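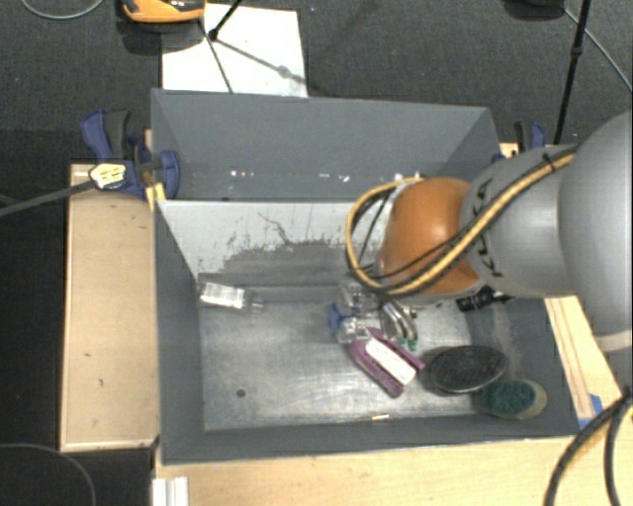
Ball Head Droop Table

Last updated: July

README

If you've ever framed up a flower at close range, locked your ball head, let go, and watched the whole composition sink by half a petal, you already know what this table is for. Droop is the amount a head sags between the moment you tighten the knob and the moment you take your hand off the camera. Makers don't print it on the box, so I started writing it down (first on the back of a lens hood receipt, then in a spreadsheet, and now in this folder, which got bigger than I meant it to).

The table has 2,681 readings from 157 tripod heads. Most are plain ball heads. There are also some pan-and-tilt heads and a few geared ones, and those are flagged in the type column so you can drop them if they bother you. They bothered Aarne Lindqvist, who wanted them in a separate file, and I may still do that.

What's in the folder

droop.csv is the main table, one row per reading.
heads.csv has one row per head, with ball diameter, weight, clamp style and how I got hold of it.
notes.txt is me rambling. Read it if a number looks weird, I probably grumbled about it in there.
old/ is the first version. Please don't merge it with the new one! The angles are in different units.

Columns in droop.csv

head_id: matches heads.csv
load_g: everything sitting on the clamp, in grams, including the plate
lens_mm: focal length of the lens on the camera
tilt_deg: how far forward the camera was tipped before locking
knob: hand, or wrench if I used the torque adapter
droop_arcmin: the sag, in arcminutes, positive is downward
creep_arcmin: extra sag after five minutes, blank if I didn't wait
who: initials of the person turning the knob

That last column matters more than you'd think. Eero Miettinen has hands like a bench vise and his droop numbers are consistently lower than mine on the same head. If you want to compare heads fairly, stick to the wrench rows or at least to one person's rows.

How the readings were made

The head goes on a steel post bolted to my garage floor. I put a camera with a 100 mm macro lens on it, aim at a ruled target on the far wall, lock, note the line under the center mark, let go, note the line again. The difference gets turned into an angle, so you can work out what it means for your own lens. For the heavier loads I add brass slugs to a bar under the camera, 275 g each. Siiri Nieminen did the long-lens rows at her place with a Niretau gimbal plate, and her wall is farther away than mine, but the target distance is already baked into the angle so you don't have to do anything.

I wiped down every ball with a dry cloth before starting and didn't grease anything. Heads that came to me secondhand were tested as they arrived. A few of those were gritty, and you'll see the word "crunchy" in heads.csv. It's not a technical term, sorry.

Known problems

The Ueda heads were all early samples from one shop, so don't take them as the last word on that brand.
Tilt angles were set with a phone level until I bought a proper one. Rows from before that have tilt_src set to phone.
The two Donel geared heads share an ID by mistake. I know! Changing it would break Raili Manninen's charts, so for now look at load_g, the small one never went above 2000.
Creep was only checked at five minutes. If you shoot star trails or long stacks you'll want more than that, and I haven't got it.
Winter rows and summer rows are mixed. The garage isn't heated and I didn't start logging temperature until late on.

What I wouldn't use it for

Picking a head for video. Drag and smoothness aren't measured at all. I also wouldn't read much into tiny differences, anything under one arcminute is down in the noise of me squinting at a ruler.

Using it

Take it, chart it, argue with it. Credit is nice but you don't have to ask. If you publish something, tell people which version you used, because I do go back and fix rows. Urho Rautiainen wrote a little script that converts arcminutes into pixels for a given sensor, and it's in the tools folder with his own instructions, which are better than mine.

Sending readings

Yes please! Use the blank sheet in tools, fill in every column except creep if you're short on time, and do each setup at least three times. Don't average them, send all three. I usually load new sheets on a Tuesday evening.

Still on the list: leveling bases, those tiny tabletop heads, and redoing the Grarovham heads with the wrench.

Contact: open an issue or use the form on the project page | Copyright the contributors | Back to top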